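Mesh node in the back room drops to 3 Mbps every evening, what would you check first?

Posted by Flolo

Hi all! I put in a three-piece mesh kit in March and I love it, the whole downstairs finally has a signal. The one sore spot is the node in my back room. Mornings I get up to 900 Mbps on the laptop next to the router and plenty in the back too, then after dinner the back node crawls. Restarting it helps until the next evening. Channel is on auto. Any ideas?

Reijo Huttunen

Oh, I love these puzzles! My money is on the wireless link between the nodes. Open the app after dinner and look at which band the back node is using to talk to the main one. Mine kept falling back to 2.4 GHz when the neighbors got home, and a restart would push it up to 5 GHz again for a while. If yours does the same, try a fixed channel and move the node closer, even just out into the hallway.
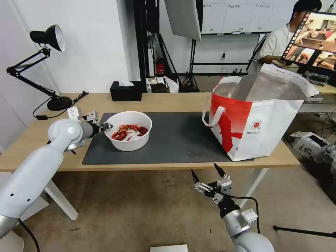
Placement matters more than you'd think, and I'd play with height before buying anything. A spot low down behind furniture is usually the worst one. Watch out for metal too, and that includes foil. A desk with metal legs is no big deal, but don't park a node right behind an insulated tote like the red and white one, with that silver lining. Foil is great at blocking Wi-Fi! Give each new spot one full evening before you judge it.

Pirkura

same problem here, got a new router. fixed

Curnell

Reijo's right about the band. If you can run a cable to that room, do it, it's so worth it! I ran flat Ethernet along the baseboard on a Tuesday night and was done by 23:00. Set the node to wired backhaul in the app if it doesn't switch on its own. Also check for a firmware update, mine was way behind.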